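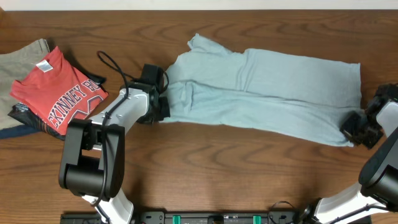

August 2018

Slept badly, then missed the early bus, so I didn't get to the Wouters until nearly noon. I'd been meaning to see the linocut show since July and kept putting it off. Two rooms upstairs, plus the landing, where they've hung the small stuff you have to squint at.

The big ones are by Burow and I went in ready to be grumpy about them. Everybody at print club has been going on and on! But the harbor series is really good. He cuts the water with one narrow gouge, all the way across, and leaves the sky as bare paper. I stood in front of the third one so long that the guard came over and asked if I needed a chair. I bought the catalog (50 dollars, ouch) and then couldn't afford lunch, so it was crackers from my bag on the steps.

The second room is mostly student work from the Gultari workshop. Uneven, but there was a little reduction print of a goat in 8 colors and the registration was perfect. I can't get two colors to line up. I was jealous all the way home.

Which brings me to my own sorry block. I pulled six proofs tonight and every one has the same gray patch in the lower corner, right where the roof should be solid black. I tried more ink, then more pressure, then a different spoon - no luck. I told the group about the worst one and went to wash the roller.

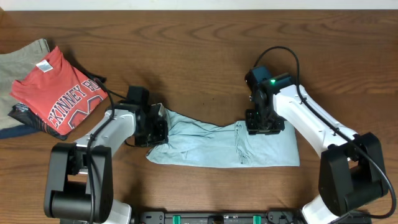 Nimal Weerasinghe wrote back before I'd even dried my hands. He thinks the lino is just low there, and says to glue a scrap of thin paper under that corner before I cut anything else or blame the ink. Ghizlane Cherkaoui agreed with him, and added that the Zovent black goes stiff if the room is cold, so maybe warm the slab too.

Will try the paper tomorrow. Need to order more newsprint, the 200 sheet pack, and call Mom back.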